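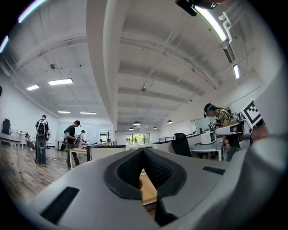
Home Stories How Things Work Ask Us Parents

When a Robot Hand Won't Let Go

Robots can pick things up, but letting go is a job too. In January, a robot hand at a workshop called Skandari had trouble with the second part.

The hand had one task. It picked up a plastic cup, moved it to a tray and opened its fingers. It did this 2,338 times without a problem. On the next try the fingers closed on the cup and stayed closed. The cup was squashed flat.

What went wrong?

Inside the hand was a small motor that pulled the fingers together. A sensor told the computer how far they had moved. A sensor is a part that measures something, a bit like your eyes or your skin.

The wire to the sensor had been bending back and forth every time the hand moved. Bend a paper clip enough times and it snaps. The same thing happened to the wire. It broke inside its rubber cover, where you couldn't see the damage.

After that, the computer kept getting the same old message: "The fingers are still open." So it told the motor to keep squeezing.

Who stopped it?

Bjartur Bjarnason was working beside the robot. He pressed the red emergency stop button, which cuts the power to the motor. He did not try to pull the cup out – a stuck hand can move again without warning, and fingers get pinched that way.

How was it fixed?

The team made three changes:

The new wire is longer, so it bends in a gentle curve.

The computer now checks the sensor 20 times every second. If the motor is running but the number from the sensor doesn't change, the motor shuts off.

Someone looks over the wires after every 252 cups and writes the result in a notebook.

Safety words to know

Fault: something in a machine that isn't working the way it should.

Emergency stop: a big button that shuts a machine down fast.

Pinch point: a spot where moving parts can catch your fingers, like the hinge side of a door. Keep your hands out of these, even when the machine looks like it's asleep.

Contact Greluvel Kids | © Greluvel 2018 | Back to top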